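Open day at Sirkance - anyone else go?

Forum: Robotics and Automation > Visits and Events

mill_road22
Posted 5/23/22

Went to the Sirkance open day at the Flirkmont site. Parking was bad and the sign-in line was long. The woman at the desk told me they had 1,647 sign-ups and had planned for 2,000, so I guess it could have been worse.

They had 3 stations. I skipped the palletizer because I see one every day at work. The one I wanted was the household room, where a full-size humanoid does a fridge-to-basket job. We watched in small groups and got a short talk first. The basket sits on the desk next to the fridge, so it's one reach and one turn. 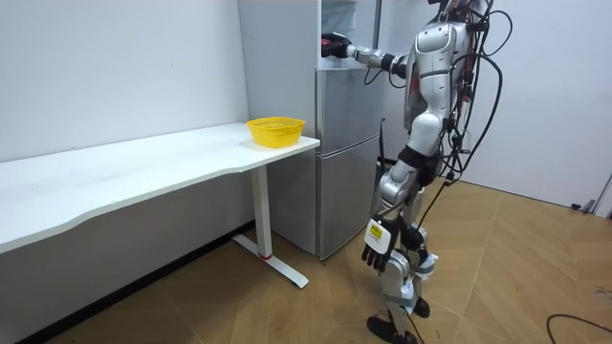
Re: Open day at Sirkance

gantryguy
I was there in the afternoon. The talk was better than the demo, in my opinion. A yellow basket on a bare desk next to a fridge is not a kitchen. Put a stack of plates and a toaster on there and let me see it again.

Re: Open day at Sirkance

pl_hobart
Disagree. You start with a clear desk so that when it fails you know why. We did the same thing with our Jirnora cell. First month was one part on one fixture and people complained about that too.

What I wanted to know is how they handle the upper compartment. That arm has to go in at shoulder height and the hand is inside a box. Did anyone ask?

Re: Open day at Sirkance

mill_road22
I asked. The answer was that the reach is fine and the grasp is the hard part, mostly with soft packaging. A carton has edges. A bag changes shape when you touch it, and if it's see-through the vision has trouble with it too.

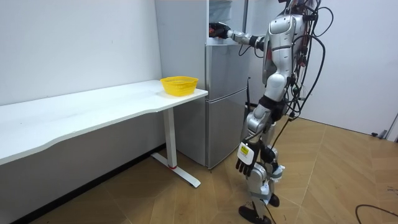
They said they want to run 22 different items by August. No word on which ones. I also asked about cycle time and got a polite non-answer, so I'd assume it's slow.

Re: Open day at Sirkance

gantryguy
Slow is fine for a lab. My problem is the cables. There's a big bundle of them down the back and more on the floor. If this is supposed to work in a house, show me that part.

Re: Open day at Sirkance

schwaiger_fan
Cables don't bother me. Schwaiger had their arm wired up like that for years and the finished one was fine. I'd be more worried about the legs. Why have it stand on two feet for a job a wheeled base could do?

Re: Open day at Sirkance

pl_hobart
Stairs, I suppose. But I agree with you for this job. Wheels and a lift column would reach that fridge.

mill_road22, did they give out the slides?

Re: Open day at Sirkance

mill_road22
Paper handout only, two pages. I'll scan it when I'm back at the shop.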